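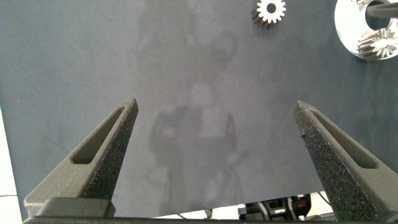
Reply from Gumus_Quality
The position stated in the first message of this thread, that a contract manufacturer should not begin a pilot build until every line of the bill of materials has an approved alternate, is not one our department can support. Approved alternates are desirable for parts with long lead times. To require them for every resistor and every screw would delay a pilot of 50 units by months and would give the customer very little in return.

onitz_purchasing
I wrote the first message and wish to restate it with more care. Our last product had 102 lines on its bill of materials. Six of those lines had a single source. Two of the six went out of stock between the pilot and the first order of 1000, and the order was held until November while engineering looked for replacements. The replacement connector had a different height, and the enclosure had to be changed. My request is that this work be done before the pilot, when a change to the board is still cheap.

Gumus_Quality
The account is helpful. It also supports our view. Six lines carried the risk, and the other 96 did not. A review of those six before the pilot would have been enough.

dfm_desk
It may be useful to separate two matters that the thread has so far treated as one. The first is whether an alternate part has been named. The second is whether it has been built and tested. Many bills of materials carry a second part number that was copied from a distributor's website and never placed on a board. Our procedure requires that any alternate for a connector, a crystal or a power part be fitted to at least a few of the pilot units. Passive parts are accepted on the data sheet alone.

onitz_purchasing
Who pays for the mixed build under that procedure? Our manufacturer has quoted a second setup charge for it.

dfm_desk
The customer pays. The charge is listed separately on the quotation so that it can be declined in writing. Most customers accept it. Those who decline are asked to sign a short statement that the alternates are untested.

Abdella Test Engineering
We would ask members to consider the test fixture as well. A change of connector after the pilot often means a change to the fixture, and this cost is seldom included when the price of a late substitution is worked out. On one program the new fixture plate and probes cost more than the parts that had been saved. The purchasing department had approved the change without sending the drawing to us.

Gumus_Quality
Agreed. Our change form now has a line for test engineering, and a change cannot be released with that line blank.

smallrun_ops
With respect, the procedures described here belong to larger companies. We build 50 units at a time and have no separate test department. If we waited for forms of this kind we would not ship. Our practice is to buy the single-source parts for the whole first year when the pilot is ordered and to store them ourselves. It ties up money, but it is simple.

dfm_desk
That is a reasonable practice provided that the design is stable. We have seen customers left with a full shelf of parts after a revision removed the part from the board. Moisture-sensitive parts also need proper storage — sealed bags with an indicator card — and must be baked before use if the exposure limit has been passed.

smallrun_ops
We store ours sealed. The point about revisions is fair, and we have lost money that way once. I would still choose it over a held order.

onitz_purchasing
Having read the replies, I am prepared to amend the proposal. Alternates would be required for single-source parts and for any part with a lead time longer than the gap between pilot and production. I do not agree that passive parts can be left out altogether. Capacitors in the larger case sizes have been the hardest items for us to buy.

Gumus_Quality
Our department could accept that wording, except for the capacitors, where we would ask to see the lead times first.

Bratell Forum Administration
Note added 7th September. The amended wording has been copied to the draft purchasing guideline. Comments on capacitor case sizes should be placed in the separate thread on passive parts. Members attaching a bill of materials are reminded to remove customer names and prices before it is uploaded.

smallrun_ops
Will the guideline state a minimum build size? At present it reads as though it applies to everyone.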